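Zahira Pasaribu has picked toys out of bins at the Morkmont returns depot in Ustbridge for 15 years, and she isn't sentimental about it. "It's a bin," she says. "You put your hand in, you take a thing out, your back hurts."

Since November some of the putting in has been done by a KUKA arm. Her job title changed the same week, to cell minder, with no change in pay.

"I used to be slow and now I'm supervision," she says. On a good shift she gets 200 soft toys through the cell. The orange and white fish she has learned to dislike, on account of the fins.

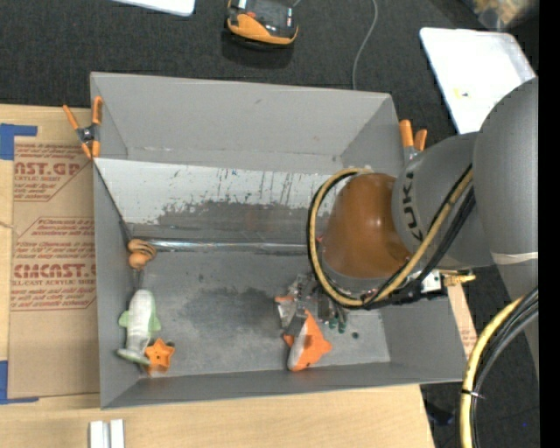
Kamarul Hutapea thinks she is being generous, and told me over his tea that the arm is "very good at Thursdays and hopeless after the clocks change". He has kept his old bench by the door in case.

Pasaribu shrugs at this. Her knees are better, she admits, and she misses the talking. With four pickers there was always an argument on. "Now I argue with fault 3201," she says. "It doesn't ask after my mum."

Would she go back? She looks at the clock. "Ask me when they've fixed the heating."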